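We use cookies to keep you logged in. Accept | Settings

Tags: robots, open days, trip reports

Pritstead open day, August 2026

benchvise33
Went to the Pritstead open day on Wednesday. Four of us drove over from Dradstead. The Padilla arm demo started late and ran short. The handheld gripper session was better and they let people ask questions.
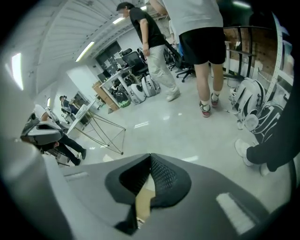
Reply #7

tallow_k
Disagree about the Padilla demo. Short, yes, but it did every pick they said it would. The gripper talk lost me after the first ten minutes.

benchvise33
It did the picks with the same part each time. I wanted to see it handle something mixed.

orrin447
Were the packs on the floor part of the session? I count those as the interesting bit.

benchvise33
Didn't ask. Most of the talk was on the fingertip pads, the black textured ones with the ridge.

tallow_k
Rutberg has an open day in December. Booking required. I'd go to that one before Pritstead again.

Contact | Terms | Back to top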